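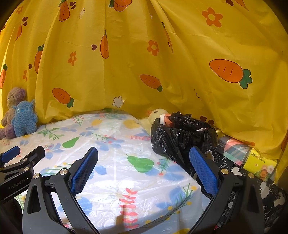 Pirkness records household tidying in Trollia homes

February 2020

Pirkness has finished the first round of recordings for its household handling project, in which people carry out ordinary tidying jobs using a pair of hand-held grippers. The examples will be used to train a learning system called James, which is meant to pick up, move and put away everyday objects.

The round produced 932 usable recordings from 30 bedrooms on the Trollia estate. Another 202 were set aside, mostly for poor lighting or for objects that left the camera's view before they were put down.

Each person works with one gripper in each hand. The camera on the tool records the fingers and whatever lies between them, and the movement of the hand is stored alongside the video. No robot is needed in the home at this stage.

Beds were chosen as the first work area. They are soft, they crease, and people leave all sorts of things on them. One set-up has a yellow curtain printed with carrots and flowers, a shiny white sheet with leaves and fruit on it, plush toys, packaged items and a black plastic bag with a paper cup sticking out of the top. The gripper fingers carry textured blue pads at their tips.

"We ask people to leave their own things where they are," said Aurora Figueiredo, who runs the recording work. "A plain table gives you tidy data, but the system then struggles with a patterned sheet. Bags are the hardest. They change shape every time you touch them."

Recordings are checked by 2 reviewers at the Vistton office, who mark the start and end of each grasp and write a short line saying what was moved. Failed grasps are kept if the person tries again in the same recording.

The next round starts in May and will cover kitchens and hallways. Households taking part will be lent a pair of grippers for a week and shown how to charge them and send in the files. Pirkness has not yet set a date for trying James on a robot arm.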